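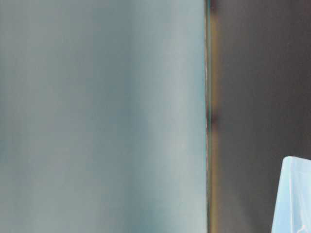
Colour names are the first thing that goes wrong in a paint or dye order, and most of this unit is spent on how to avoid that. A customer asks for "sea green" and the mill, the shop and the customer each have a different sea green in mind. Take a muted blue-green, part dusty aqua and part cool slate grey, of the sort at the start of this handout. One person will call it teal, another grey, and a third will say duck egg. It also has a darker, stronger band with a pale, almost silvery one running next to it, so anyone asked to match "the colour" has to ask which part is meant. Until that is settled no recipe can be started.

Unit 2: Describing and matching colour

What you need to know before the practical

Every surface colour can be described under three headings. Hue is the family the colour belongs to, such as red, yellow or blue-green. Lightness is how near it is to white or black. Strength is how far it is from a grey of the same lightness. Some books call strength chroma and some call it saturation. The two words do not mean quite the same thing, but for this unit you may use either, as long as you stick to one in your written work.

Students usually get hue right and strength wrong. A weak colour next to a strong one of the same hue looks like a different hue altogether. A greyed blue-green beside a bright turquoise looks grey. Put the same sample beside a warm brown and it looks plainly blue-green.

Light

The light a sample is seen in matters as much as the dye. North daylight is cool and fairly steady through the middle of the day. Household bulbs are warmer and push greys towards yellow. Some fluorescent tubes are short of red and make reds and browns look dull. Two samples can match under one light and differ under another. This is called metamerism and it is the most common cause of returned cloth. It happens when the two samples were made with different dyes, so check which dyes were used before you blame the weighing.

In November the daylight in the studio is too weak for matching after 2 in the afternoon. Use the light cabinet after that time and write "cabinet" on the sheet.

Surface and folds

Cloth with a nap or a sheen changes lightness with the angle you look from. A fold gives you a dark side and a light side from a single dye bath. Lay samples flat, with the warp running the same way, and look from the same angle each time. Paint cards should be fully dry. Most water-based paints dry darker than they look in the tin, and a chalky finish may go the other way.

Case: the Gidley curtains

The Urnadton mill dyed 30 lengths of curtain lining for a shop in Gidley. The order said "grey-green, as last time". The mill matched to its own file card. The shop was comparing with a length that had hung in the window for two summers and had faded. Both sides had checked their work with care. The lining was over-dyed in the end, at the mill's cost, and the shop was asked to send a fresh cutting with each order from then on. Read the order letter in the course pack, sheet 9, and mark each place where the wording could have been clearer.

Practical

Work in pairs. Each pair is given one card from the Quaye set and mixes a match for it from the five stock paints.

Write down hue, lightness and strength in words before you open any paint.
Mix small amounts. Add the dark paint to the light one.
Brush out a patch, let it dry and compare it with the card in daylight and then in the cabinet.
Record every addition, including those that made the match worse.

Keep your brushed-out patches. They go in your folder with the recipe sheet and are used again in Unit 4, where we work on fading.

Reading

Skenititz Dyers' Handbook, chapter on shade cards, and the table on page 479. The table uses the older names for the blues, and a list of the newer ones is pinned up by the sinks. Bring your marked copy of sheet 9 to the next class.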